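About Istero
Filed under: Who We Are | Buying Guides
October, by the Istero desk

Istero helps small shops decide whether to buy a robot arm. Quite often we tell them to wait. We take no commission from sellers, and our fee is the same whichever way you go.

We started after the Crenshaw plant asked us to read a quote. It had 18 line items, and 7 of them were for things the arm couldn't run without but the brochure never mentioned. We have distrusted brochures ever since. 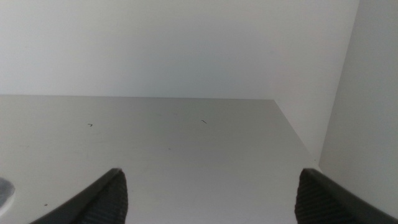
What we look at

Fingers, cables, mounts, spare pads, training hours. A sales demo skips these and your budget can't. We ask for the dull jobs, like a plastic cup and a flat round pad on a plain table, and we want to know what each one costs to set up.

This site uses cookies to remember your settings. Accept | Manage

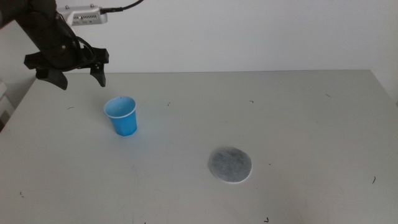

Istero Desk

Billari, our planning sheet, now holds 754 priced parts. It won't tell you when an arm will pay for itself. We've read 158 payback claims and believed almost none, so we leave that box blank until you have your own numbers.

Nileck, our newer service, covers leases. Read the service terms before you call us. If the seller won't send them, call us anyway.

Get the Istero letter once a month. Unsubscribe any time.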